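Ticket: Right gripper reports "object held" with nothing in the fingers
Project: Dretus, tabletop sorting cell
Site: Kimum
Opened: September 1, 2026
Component: Gripper, right arm
Controller software: Sial
Priority: High (raised from Normal, see Update 2)
Status: Resolved, one item left open

Summary

The right gripper closes on a flat round item, slides off the rim, and still sends the held signal. The arm then lifts and carries out the rest of the program as if it had the item. The left gripper does the same thing far less often. On the last long run we logged 576 picks on the right arm, and 54 of them were false holds.

What we expected

If the fingers close past the minimum width for the item, the controller should mark the pick as missed, open, and go back to the approach point for another try. That is how it worked after the December service.

What happens

The fingers close, the log shows "contact" and then "held", and the arm lifts. The item is still on the table. At the drop point the fingers open and the program marks the item as placed. Nothing in the log is flagged. The only way to catch it is to check the table against the list at the end of the run.

The job is sorting the contents of a poker set: chips, a card box and a few loose flat pieces. Stacked chips in the case give us almost no trouble. The card box is fine too. Flat pieces lying on the table are the problem, and the blue disc is the worst of them.

Steps to reproduce

1. Start both arms from the Sial job screen and let them home.
2. Load the table-pick program.
3. Put a flat round piece in the right arm's area, clear of the case.
4. Run the pick at the default closing force.
5. Watch the fingers and the log together. When the fingers slide off the rim, the log should still read "held".

It doesn't happen on every pick. On a bad day it shows up within the first few tries. On other days you have to let it run for a while.

Already tried before opening this ticket

Restarted the controller. No change.
Homed both arms again. No change.
Wiped the fingers and the table with alcohol. Seemed better at first, then went back to the same rate.
Raised the closing force to 70 percent. More false holds, and the pieces moved farther when they got away. Put back to default.
Swapped the item order in the program so flat pieces come first. No change.
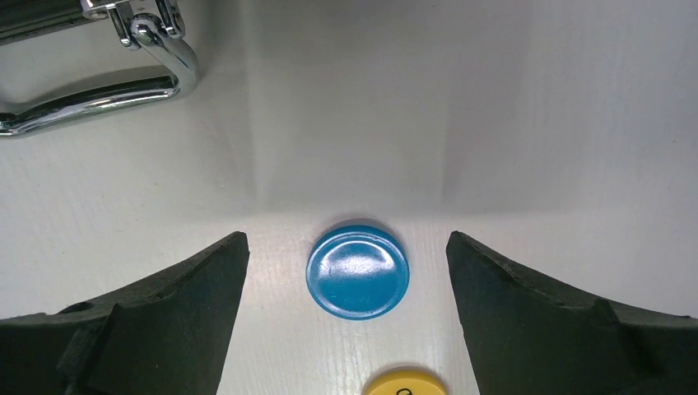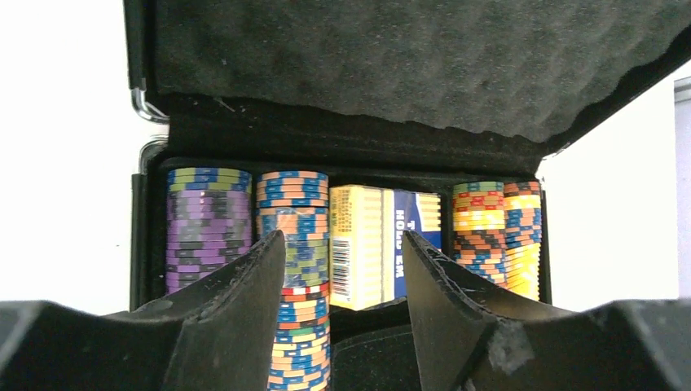
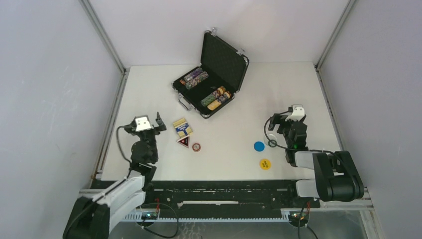 Kimum cell. First and second: wrist cameras. Third: fixed camera, both arms.

Update 1 – reply from support

Please look at the inner edges of the finger pads. The first still shows small nicks and worn texture on the inner edge of the right finger, and the second shows scuffs and gray patches on both fingers near the tips. Wear like this can let a thin rim slip out when the fingers close on it. It doesn't explain the false signal, but it could explain why the pick fails in the first place, and we would like to separate the two.

Please also send the gripper settings file from Sial for both arms, and the finger width readings for one good pick and one bad pick on the same item.

Don't raise the closing force again while this is open.

Update 2 – from site

Settings files and width readings sent.

Raising the priority. During this morning's run the right arm had a false hold over the blue disc, went to the drop point, and then came back for the next item. The program still believed the gripper was holding something, so it used the carry height for the approach and then dropped to the table faster than it does on a normal pick. The fingertips hit the tabletop and the arm went into a force stop. Nobody was reaching into the cell. The operator pressed the stop button as well, then cleared the table before powering the arm up again.

There is a mark on the tabletop and no visible change to the fingers. The arm homed normally afterward.

We have stopped running the right arm unattended. For now it runs only with a person at the stop button, and no one reaches in until the arm is powered down. The left arm is still in use for picks from the case.

Question from our side: why does a held signal carry over after the gripper has been told to open? It should have been cleared at the drop point.

Update 3 – reply from support

Thanks for the files. Two separate things here.

First, the width readings. With the fingers fully closed and nothing between them, your right gripper reports a gap. The left gripper reads closed, as it should. The right one has lost its zero, so when it closes on nothing the controller sees a width that fits a thin item and calls it held. The card box is wide enough that the error makes no difference, and so are the chips the way your program grips them.

Homing the arm does not reset the gripper zero. It has its own routine under Tools in the Sial gripper menu. This is easy to miss, and the wording on the homing screen does not help.

Second, the held signal after opening. We can repeat it on our bench. If the width does not change by enough between the close and open commands, the program keeps the last state. With a bad zero and a short opening stroke, that is what you get. Your program uses a short opening stroke at the drop point. This is a fault on our side and we are treating it as one.

Please do the following with the right arm parked and the cell clear:

1. Take the load off the gripper and make sure there is nothing between the fingers.
2. Run the gripper zero routine on the right arm.
3. Close and open the gripper by hand from the menu and write down both readings.
4. Set the opening stroke at the drop point to full.
5. Run the left gripper through the same check, even if it looks fine.

Leave the old fingers on for now. If you change them before the zero we won't know which one fixed it.

Update 4 – from site

Zero routine done on both. The right gripper now reads closed when it is closed. The left had a small offset too, which would fit the few false holds we saw there.

Full opening stroke set at the drop point on both arms. This makes the drop a little slower, which we can live with.

Ran a short test with the flat pieces only. The fingers still slid off the blue disc several times, but every one of those was logged as missed and the arm tried again. No false holds. The approach after a miss was at normal speed each time.

One more thing we noticed: the yellow round piece is missed less often than the blue disc, with the same program and the same force. The blue disc has a raised rim and a glossy top. We don't know if that matters.

Update 5 – from site

Changed both finger pads on the right gripper to a new Jikham pair and ran the zero routine again after fitting them. Repeated the flat piece test with the same items in the same spots.

Misses on the blue disc are down to 3 for the whole test, all picked up on the second try. We also lowered the pick point slightly so the tips close nearer to the tabletop. We did that after the first part of the test, so part of the improvement may come from the lower pick point. Not planning to go back and split them out.

Old pads kept in a bag in the drawer under the controller in case support wants them.

Update 6 – reply from support

Good. Please send the old pads with your next return shipment, no hurry.

Likely cause of the lost zero: your log shows the controller was powered off while the right gripper was moving, shortly before the first false hold you reported. The gripper starts up again with its last saved position, and if it was moving at the time, that position is wrong. We recommend running the zero routine after any power loss, and after every finger change.

The held signal fix is in testing. Until you have it, keep the opening stroke at full and do not copy the old drop point settings into new programs.

The right arm can go back to normal use from our side. Please follow your own site rules on that.

Update 7 – from site

Zero routine added to the startup sheet, and to the sheet for changing fingers. Drop point settings changed in the two other programs that used the short stroke.

Right arm back in normal use after one full supervised run with the case, the card box and the loose pieces. No false holds and no force stops.

Resolution

False holds: right gripper zero lost, reset with the gripper zero routine.
Slipping on flat pieces: new finger pads and lower pick point.
Table contact: held state not cleared after a short opening stroke. Worked around with full stroke.

Still open

Sial fix for the held state. Linked ticket stays open until the update is installed at Kimum and the short stroke has been tested again.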